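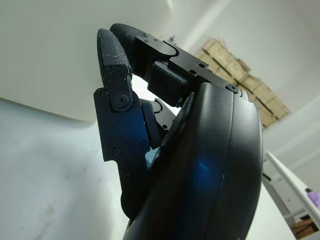
Right, the back room. I've been putting this off since we moved in and I've run out of excuses, so I'm doing it this month and you're all coming with me.

The plan, such as it is: every cardboard box gets opened, and whatever's inside either finds a home or leaves the building. No "I'll look at it later" pile. I know what I'm like with a later pile.

First box: cables. Second box: more cables, plus a kettle lead for a kettle we gave away in September. Third box: my winter boots!! I bought a new pair because I thought those had gone to the charity shop. Fuming, but warm.

Renato Maglaya (hi Renato) tells me I should flatten boxes as I go. I had been putting the empties inside other empties like some sort of nesting doll. He's right and I've told him so, which hurt.

Tape question for the group. What do you all use to get parcel tape off without taking half the cardboard with it? I want to pass the decent boxes on to my cousin, who's moving in a few weeks, and I keep peeling great strips off the lids.

Update: several of you said hairdryer. Tried it on low and it works a treat on the old brown tape, not so well on the clear stuff. I went through 3 boxes and then the hairdryer cut out, so that was lunch.

Now the floor. It's pale grey, and I'd forgotten that pale grey shows every single scuff. Warm water and a drop of washing-up liquid got the smudges by the door. The darker marks I rubbed with a pencil rubber — slow going, and my knees have opinions, but they do come up.

Someone asked about shelving. I've been looking at the Prorner ones, the tall set with 5 shelves. They're around 70 quid, and I'd want to measure the wall first because the skirting sticks out more than you'd think. If anyone's got them, do they wobble?

Stopping for tea. Boxes flattened and tied up with string, cables in one bag (ONE bag), boots by the front door. Still to do: the rest of the stack, wiping down the table legs, and working out who on earth owns a single ski pole.

It's mine. I've just remembered. It's mine.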